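Food waste in shared student kitchens
Project report, group 4 (Dalal Hourani, Gwilym Landeg, Huia Gilchrist)
Handed in 25 May 2024

1. Why we picked it
Everyone in halls moans about food going off. We wanted to know what gets thrown away and why. Gwilym's gran's household book from 1971 got us started, she wrote down every crust. Nothing like that for students now, or not that we could find.

2. What we did
Asked 22 people in Qudah House to keep a bin diary through April. Paper sheet, stuck inside a cupboard door. Write down what it was, how much, and why it went. 16 people finished. The rest lost the sheet or went home for Easter and forgot. Huia typed it all up, Dalal did the sorting. We also did short chats with four of the finishers, notes in the apendix.

3. What we found
82 entries in the end. Bread was top by a long way, then salad bags, then cooked rice and pasta. Hardly any meat. People are careful with things that cost a lot.
Reasons given, most common first: forgot it was there, pack too big, plans changed, didn't trust the date. "Forgot it" came up mostly with things kept low down or at the back.

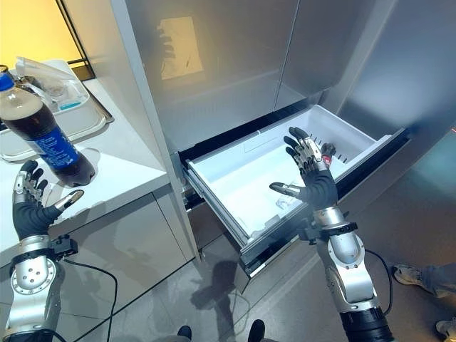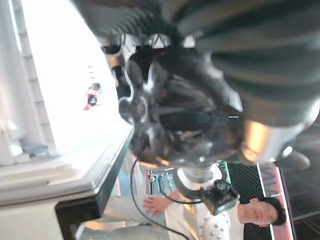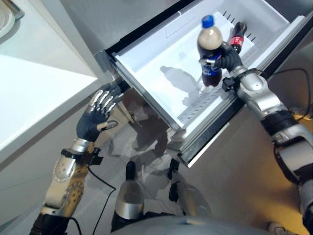 Did people who planned their meals waste less?
A little less, but mainly on fresh veg. Their bread waste was the same as everybody else's, and two of the planners threw out whole meals after going out instead.

4. Problems
Self-reported, so people probaly left things out. One of our chats was with someone who admitted to skipping a week and filling it in from memory. Left her in, marked on the table. Drinks poured down the sink weren't on the sheet at all, should have been. No weights either, only "half a loaf", "a handful" etc, so we can't say anything about kilos or money.

5. If we did it again
Smaller sheet, one per person per week. A cheap kitchen scale. Start after the holidays. Ask about shopping trips too, Ms Saab suggested this and we ran out of time.

Thanks to Hanan Saab for reading the first draft and Ozan Saraç for the printing.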